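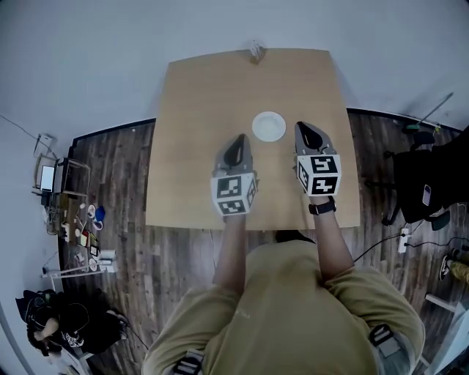

Prirnton Students Teach a Robot to Set the Table, One Plate at a Time

PRIRNTON - If you had stopped by the robotics club at Villanueva Technical High School on almost any afternoon this June, you would have found students taking turns at a square wooden table with a gripper in each hand and a plain white plate in front of them, practicing something most of us learned to do before kindergarten.

The club is getting ready for the Basska Home Helper Challenge, a regional contest in which student teams train a robot to do small household chores. This year's chore is setting a place for dinner, and the first part of it (the part that has kept everybody so busy) is simply picking up a plate and putting it down again where it belongs.

The students don't write out each motion for the robot. They do the job themselves with the hand-held grippers, which ride on white cubes printed with black-and-white marker patterns, and the computer uses the patterns to work out where each hand is and which way it is turned. The plan calls for 2000 practice rounds before the contest, and as of last week the club had 903 of them saved and checked, with a good many more thrown out along the way.

"You find out pretty quickly that you've never once thought about how you pick up a plate," said Latrice Nguyen-Tran, a senior and this year's team captain. "I do it with my thumb way over the edge, and the grippers don't have a thumb! So we all had to slow down and learn it over again, and now my mother says I set the table like I'm underwater."

Each student works for 80 minutes at a stretch, with breaks for water and, this being high school, for a fair amount of snacking in the hallway. Newer members usually begin by sorting the recordings and move on to the grippers once they have watched a few sessions. No experience is needed, and a couple of this year's steadiest hands came over from the school orchestra.

Parts for the project were paid for in part by a small grant from Pleltent, the machine shop on the east side of town, which has also let the students use its drill press after hours.

The club meets at 3 p.m. in the shop wing and will keep going through the summer. Families and neighbors are welcome to come by and watch, and anyone with spare dinner plates, preferably plain ones without a pattern, can leave them at the school's front office.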